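Packing by hand at the Isamine table

07/12/2022 | By Tegwen Gough

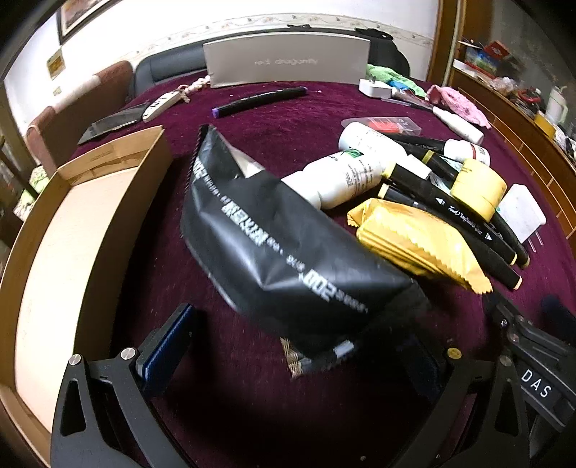 A black packet over the packing table, with a long cardboard box open to the left.

Last updated: 07/12/2022, 16.40

Idris Kneath has sold craft and repair kits by post for six years, under the name Isamine. He packs them on a table in the back room of his house, and the table has a maroon cloth on it that he will not work without.

"It stops things sliding," he says. "I used to pack on bare wood and half my time went on chasing bits across the floor. The velvety sort is best. It does pick up fluff, so I go over it with a damp hand before I start."

His boxes are long and shallow. He buys them flat, 200 at a time, and folds them up in the evening. He leaves the lid open and puts the box to one side of the table so that the middle stays free.

"People put the box right in front of them and then they have nowhere to sort," he says. "I want the box next to me and the goods in the middle."

The glossy black packets are his least favourite thing to handle. They crease as soon as they are picked up, and the shine makes the printing hard to read under a lamp. He checks each one against the order slip before it goes near a box.

"I read the number out loud. It sounds daft, but I sent out 3 wrong orders in my first September and every one of them was a packet I had only glanced at. I paid the postage both ways."

He keeps a marker on the cloth while he works – a black one with purple ends at the moment. It is for the outside of the box, and he says it gets lost more than anything else he owns. Cord is another thing he likes to have within reach. He prefers braided to plain string, as a knot in it holds better and can still be undone by someone with cold fingers.

Asked about the order things go in, he says flat items first, then packets, then anything small down the sides. Long pieces go in along the length of the box and are never stood on end. Anything with an edge to it is wrapped first, and he marks the wrapping so that the person opening it knows.

"I don't fill every gap," he says. "A bit of paper at each end is enough in a shallow box. If you stuff it full the sides bow out and it won't go through a letterbox."

He tried a ready-made packing station from a firm called Celident two years ago and sold it on after a month. The shelves were at the wrong height for him and the tape holder was on the left.

"It was well made. I just didn't get on with it. I went back to the table and bought a new cloth."

He packs up to 100 boxes in a busy week, mostly in the mornings. Orders that come in after lunch wait until the next day.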